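Pandia 抓取规划套件试用：演示很漂亮，账要自己算

2021-10-26

先说结论，省得有人拉到最后：能用，但没有官网写的那么能用。如果你们组里已经有一套跑得动的规划加控制，不必急着换。如果是从零开始，又不介意被一家公司的格式绑住，可以申请试用，前提是留出足够时间去查它替你做了哪些决定。

Pandia 是 Flutetside 今年推的一套软件，卖点写得很满：感知、抓取规划、轨迹生成、仿真评测，一个安装包全给你。我九月拿到试用授权，断断续续用到现在，主要在仿真里跑灵巧手的堆叠和插放任务。授权是自己走正常渠道申请的，没有拿他们的钱，文章也没有给他们看过。

安装

文档说一条命令装完。我装了两遍，第一遍败在驱动版本检查上，它要的版本比我机器上的新，但报错信息写的是“渲染后端不可用”，跟驱动一个字都不沾。翻日志翻到很下面才看见真正的原因。第二遍顺利，装完大约占掉一块小硬盘的体面份额，里面有一大半是我用不上的示例资产。能不能选装？界面上有个选项，勾掉以后照样下载，只是不解压。

授权是按席位加按年算，我们这种小团队问到的报价是每席每年 3,000 美元，评测模块另加 700。评测模块单独收费这件事我一直想不通。一个规划软件，最该随主程序一起给的就是让人验证它的工具，把这部分拆出去卖，客户很容易就省掉了，然后只看自带的演示。销售的解释是“不同客户需求不同”，我听过就算了。

感知部分

位姿估计模块的输入是深度加彩色，输出物体六自由度位姿和一个置信度。在它自带的资产上准得惊人，准到我怀疑。后来发现默认配置里有一项，仿真模式下会把物体真值混进初始猜测，迭代只是在真值附近收敛一下。这项写在高级配置的第二层，名字叫“先验辅助”，默认打开。关掉以后再跑，纹理丰富的盒子类几乎没有变化，纯色、旋转对称的物体就开始飘。杯子、罐子绕轴的那个自由度本来就不可观，这个可以原谅；不能原谅的是置信度照样报得很高。一个不知道自己不知道的置信度，下游拿去做判断就是在害人。

有遮挡的时候更明显。手指一旦盖住物体的一部分，分割掩码会把手指边缘吃进去，位姿跟着往手的方向偏。我原以为他们会用关节角和手的模型把手从点云里扣掉，这是很常规的做法，接口里也确实有这个函数，只是主流程没有调用。自己接上去以后好了很多。写了这么个函数又不用，我猜是两拨人写的。

Windero 那套在这方面要土得多，感知几乎等于没有，让你自己接。我以前嫌它懒，现在倒觉得空着比塞一个有隐患的默认值强。

规划与轨迹

这是 Pandia 最好的一块，该夸还是得夸。逆解速度快，冗余自由度的处理干净，肘部不会莫名其妙翻过去。轨迹平滑以后加速度曲线很好看，约束冲突时会告诉你是哪一条约束、在哪一段，提示写得像人话。我拿自己以前写的几个刁钻目标去试，原来那套要反复重启采样的，它大多一次给解。

抓取候选的生成就没这么舒服了。候选打分是几项加权，权重可以调，但其中有一项叫“综合可行性”，文档不解释怎么算，默认权重又最大。我把它调成零，排序立刻变了，而且在我的任务上变得更合理。问技术支持，回复是模型内部特征，不便公开。那我凭什么给它最大的权重？

还有接触。它的规划阶段把手指当成到位就算数，力闭合只在候选生成时检查一次，之后物体在手里怎么转、怎么滑，规划器不管，全交给底层控制器。底层控制器自带的是阻抗控制，参数表给了三档：软、中、硬。三档之间差距很大，想要中间值就得去改配置文件，改了以后界面里显示“自定义”，再点回某一档，自定义的数值直接没了，不提示，不备份。我丢过一次，后来就养成了先复制文件的习惯。

评测与复现

堆叠任务我看得最细，毕竟他们宣传页上写得最响的就是这个。我自己搭了一个任务，用他们的手和我的桌面，让规划器把一个杯子放到另一个上面，用 200 个随机种子跑完，评测模块给出的成功率高得可以直接拿去做海报。我不太信，就去看判定条件怎么写的：上面物体的质心进入目标区域，并且保持 3 帧，就算成功。没有要求松手，没有要求姿态竖直，也没有要求手退开以后物体还在。 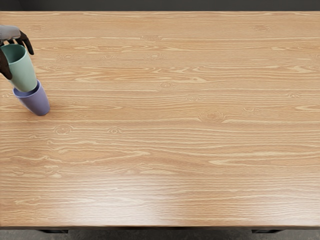
成功判定写成什么样，决定了一个规划软件看上去有多能干，所以我现在看任何一家的堆叠成绩都先要判定代码。仿真渲染里这一刻就很能说明问题：两根黑色手指还夹着浅绿色的杯子，杯身明显是斜的，底端刚碰到淡紫色那只的杯口一带，至于是已经进去一点还是只抵在边上，光凭画面我都不敢打包票。一个只看质心位置的判定却不会有这种犹豫，阈值稍微宽一点，这样的姿态就有机会落进区域里。手指没松开，就谈不上放好；杯子没扶正，就谈不上叠好。我把判定改成松手、手退出一段距离、上杯轴线与下杯轴线夹角小于阈值、再静置一段时间，成功率当场掉下去一大截。掉多少我不写，换一只手、换一组摩擦系数就不是那个数，写出来又会有人截图去比。

改判定的过程倒是不难，接口留得清楚，这一点要承认。麻烦的是改完以后报告页面仍旧叫“标准堆叠成绩”，字段名一个都不变。别人拿到导出的报告，完全看不出是按哪套条件算的。报告里应该附上判定代码的哈希，再不济也该让人填一行备注。

复现性也有毛病。同一个种子，开渲染和不开渲染，结果偶尔对不上。我查下来像是感知线程和仿真步进没有锁在一起，画面来得晚一拍，规划器就用上一帧的位姿。有一个“同步步进”开关可以解决，代价是慢，nearly 一半的速度没了。既然是评测，我宁可慢。默认关着，理由大概你也猜得到，演示的时候好看。

跟 Khoo 的工具链放在一起看，差别主要在态度。Khoo 的界面难看，文档一半过期，但每个指标点进去就是那段计算代码，跑出来的东西难听也给你看。Pandia 点进去是一个图标和一句介绍。做产品的人会觉得后者专业，要拿结果去决定上不上实机的人大概会选前者。

仿真到实机

这块我没有资格下结论。我只把几条轨迹导到实机控制器上走过空程，没有带物体，轨迹本身执行没有问题，时间戳格式需要自己转。官网说“零改动迁移”，就我碰到的情况，至少坐标系约定要改一次，末端工具的定义要改一次。改动不大，但不是零。

接触参数能不能迁过去，我持怀疑态度。默认摩擦系数偏高，高到倾斜的物体在指尖上几乎不滑。调低以后，很多原本“稳”的抓取开始转动，这时候才像是我平时在实机上看到的东西。建议任何人试用时第一天就把这个值往下调，再看演示还剩几分。

技术支持

回复快，一般当天。态度很好，能答的答得细，不能答的就是前面说的那一句。提过几个缺陷，自定义参数被覆盖那个说下一版修，先验辅助默认打开那个说“会考虑在界面上增加提示”。加提示和改默认值是两回事，我又写了一封，还没有回。

适合谁

手上有人能读日志、愿意把默认配置从头到尾过一遍的团队，规划模块值得花钱，单独买最好，可惜不单卖。想买回来直接出成绩的，它确实会给你成绩，那个成绩能不能信得自己补课。学生个人用，有教育授权，功能砍掉评测，那我不推荐，砍掉的恰好是学生最该学的部分。

打分的话，规划和轨迹四星，感知两星半，评测两星，文档三星。总分就不给了，平均下来是个谁也不代表的数。试用授权到期以后我们打算先续一席，只用它的规划，感知用自己的，判定用自己的。下一版出来如果“先验辅助”还是默认打开，我会回来把感知那半颗星拿掉。

补充：有人问我改过的判定代码能不能发出来。里面引用了他们的内部头文件，授权条款不让外传，我先把依赖剥干净，弄好了放在评论区。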